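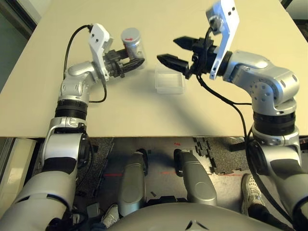
Week 4: Reviewing live music – notes to go with the session

These are my speaking notes tidied up a bit, with the bits I skipped put back in (we lost a good ten minutes to the projector argument over whether a tribute act counts as live music, which was fun but wasn't on the plan). If you missed the session, start here and then do the reading.

1. What a live review is for

Last week we did album reviews, where your reader can go and listen to the thing and decide you're wrong. A gig is gone by the time anyone reads about it. Some of your readers were there and want to know whether you saw what they saw. Most weren't, and they want to know what it was like to stand in that room. You're writing for both lots at once and I think that's why I enjoy it so much more than records!

It also means you're a reporter for the evening. If you write that the band came on at nine, they need to have come on at nine. Look at your watch when the lights go down and write it down.

2. Before you go

Find out the running order, the names of everybody on stage and how they spell them. Listen to enough of the songs that you'll know the new ones when they turn up. Read where the band have already played on the tour, but stay away from other people's reviews until yours is filed. I've broken this rule twice and both times I came home with somebody else's opinion.

Check the venue as well. I used the Skundeck for most of my examples because half of you have been there. Standing capacity is 956, with a balcony that holds 200, and the two crowds behave so differently that you could write two reviews of the same night. Downstairs you get the heat and the elbows. From the balcony you can see what the drummer is doing and you can hear the keyboards, which vanish if you're down by the left-hand speakers. Try to spend part of the set in each.

3. In the room

Notebook or phone? I use a notebook, a small one, and a pencil, and my notes are dreadful. From the Hilleo gig in May, which we looked at in the session, here's one page as I wrote it:

9.10 on. no hello
2nd song slower than record – bass v loud
man in front singing wrong words, happy
"Skendport, you're quiet" – they weren't
long gap. tuning? whole min
harbour song. phones up
last chorus, band stops, room carries on

That was plenty. When I sat down to write, the harbour song and the last chorus became the opening, and the tuning gap got one line. The second song never made it in at all. You'll always have more than you can use and that's how it should be, but do write the time next to things now and then so you can put the night back in order afterwards.

Things worth noting that people forget:

The support act. Give them at least a sentence, and make it about the music.
What the crowd does between songs.
Anything played differently from the recording.
How it ended, and whether people hung about or ran for the last bus.

4. Festivals

A festival is a different animal. You can't see everything, so decide early what your piece is about. Skendport Harbour Weekend has two stages and they overlap all afternoon, and every year somebody hands me a piece that goes through the bands in order with two lines each. It reads like a timetable. Choose three or four sets, give them proper room, and let the rest of the day show up in the gaps – the queue, the rain, the stage that ran late.

And please go easy on the crowd's clothes. One detail is nice. A paragraph of what people were wearing usually means the writer didn't hear much.

5. Writing it up

Start the same night if you can bear it, even if it's only the first paragraph. I get very different pieces from people who sleep on it, and they're nearly always flatter.

Words I'd like you to leave alone this term: electric, iconic, blistering, sonic anything, "took to the stage", "the crowd went wild". If the crowd did go wild, tell me what they did.

Be fair about bad nights. A singer with a cold is still worth reporting, but say it's a cold if you know it is, and if you don't know, describe what you heard and stop there.

We had a good question about whether you can review a band you already love. Yes, of course you can. Say so early and then be a bit harder on them than feels comfortable.

6. For next time

Short exercise: 90 words on the Man track I played at the end, as if you'd just heard it live in a small room. No adjectives in the first sentence (I know, sorry).

Longer piece: a live review, 200 words in the first draft, of anything you can get to. A pub, a school concert, someone busking outside the station, all fine. Bring your notes along with the draft, however scruffy, as we'll be swapping them round and trying to write each other's openings.

The reading is the two festival pieces in the pack, pages 11 to 16. Mark the place in each where you first know what the writer thought.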